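5th March

Saturday, and I went in anyway! Nesma had the new Kusach fingers on both arms before I'd finished my coffee, so we spent the whole day on them against the old Jesora ones (my hands smell of machine grease, lovely).
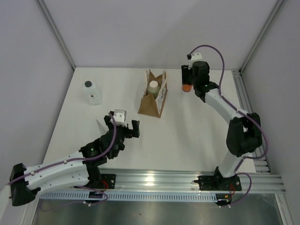 Both arms over the table, bottle and paper bag at the back

Kusach wins on the bottle, I think. On thin sheet it's hopeless, 2 good picks out of 11, and Nesma just kept laughing at me. Jesora was slower but I trust it more. Hicham wants numbers by Monday, ugh. Going to try less grip force first.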